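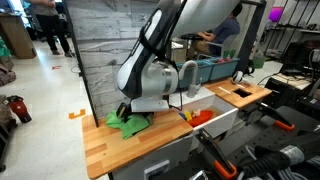 Robot arm learns cloth folding from fewer demonstrations

A team at Zundholm has trained a robot arm to fold kitchen cloths using 1390 recorded demonstrations, half the number its earlier method needed.

The new method, called Plundik, has the arm practice picking up a crumpled cloth before it is taught any folds. In tests on a mock kitchen counter, it finished the fold in 80 percent of trials. The older method managed 59 percent.

"Most failures used to happen at the first grasp," said Edit Somogyi, who leads the work. "The arm would pick up two layers and never recover."

Thick towels are still a problem, according to co-author Glória Valente. The team plans to release its training data in June.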